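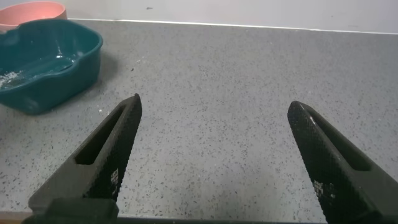 Kuna Project: Handling Loose Materials in the Kitchen

Gallery and project notes
Published Aug 18, 2021

The Kuna Project is a research program of the Brusano Centre for Applied Robotics. It studies how a two-fingered gripper can learn to move containers whose contents shift, settle and spill. The work is carried out in the teaching kitchen on the ground floor of the Naidu Building, where the benches, sinks and utensils are of the kind found in an ordinary home.

This page brings together views from the wrist camera with short notes on the method and the results to date. A full report will be lodged with the Centre's library when the present stage is complete.

Background

Most earlier work at the Centre dealt with solid objects of fixed shape. A mug or a block can be modelled once and picked up in much the same way each time. A bowl of powder behaves differently. Its weight sits to one side when the contents have slumped, and that weight moves again as soon as the bowl is tilted. A clear bowl adds a further difficulty for the camera, as the wall behind it and the contents inside it appear in the same part of the view.

The project set out to learn whether a camera at the wrist, without any fixed camera in the room and without a force sensor, gives enough information to carry such a container level across a bench and set it down.

Method

Training data were gathered by demonstration. An operator guided the arm by hand controller through seven tasks: approach, grasp, lift, carry, tilt, pour and return. Each demonstration was stored as a continuous recording from the wrist camera, together with the position of the arm and the opening of the fingers. The collection now stands at 2726 recordings, of which 142 are held back from training and used only for checking.

Operators were asked to work at a natural pace and to leave the bench as they found it between recordings. Basins and other containers were left where they stood. The position of the target container was changed between sessions, and so was the amount of material in it. Recordings in which the operator made an error and then recovered were kept and marked. Recordings that ended in a spill were kept in a separate set.

The learning software, known within the Centre as Munon, takes a short run of images and proposes the next small movement of the wrist. It does not build a full model of the contents. It estimates one quantity, the direction in which the heap leans within the bowl, and uses that estimate to correct the angle of the wrist while the container is being carried.

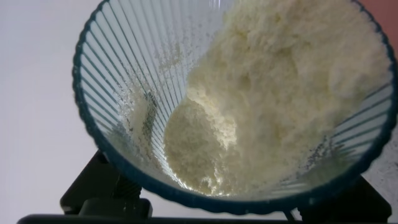
Wrist camera view of a clear ribbed bowl with a scalloped rim. The pale powder is heaped towards one side, with a rounded clump lower down.

Reading the contents

Material that clings to the inside of a clear wall is of particular interest to the project. A thin film of particles can hide the true edge of the heap, and early versions of Munon often read the film as part of the main mass. The estimate of lean was then wrong, and the wrist was turned further than the task required.

Two changes were made in June. The first was to mark the edge of the heap by hand in a small share of the training images, with any light dusting on the wall labelled as a class of its own. The second was to blur fine background texture during training, so that a speckled benchtop seen next to the rim would be less easily confused with grains inside it. Ribbed containers were also added at this stage — until then the set had consisted largely of smooth ones, and the regular lines of a moulded wall had been a common source of error.

Results to date

The revised software was tested in 800 carrying trials. A trial was scored as complete when the container had been lifted, carried the full distance and set down upright with no visible material on the bench outside a marked area. The main findings are set out below.

Opaque containers with dry contents were the most reliable group, both before and after the June changes.

Clear containers improved the most. Smooth and ribbed walls now give similar results when the contents are dry and fine.

Lumped material remains difficult. A lump can hold its place through most of a movement and then drop without warning, and the software does not yet slow the arm in time.

Pouring was not scored in this series. The amounts poured varied too widely between operators for a fair comparison, and the task will be recorded again with a set target weight.

Limits of the work

All trials took place in one kitchen under even overhead light. Results may not carry over to rooms with strong side light or to benches of another colour. Liquids have not been studied. The same finger design was used throughout, and no claim is made for other grippers.

Next stage

The coming stage will deal with grains and coarse sugar, and will include containers with handles. The Centre also intends to release the marked images, with a guide to the labels, for use in teaching and non-commercial research.

Use of images

Images on this page may be reproduced for educational purposes with credit to the Kuna Project, Brusano Centre for Applied Robotics. Requests for full-size copies should be sent in writing to the project office in the Naidu Building.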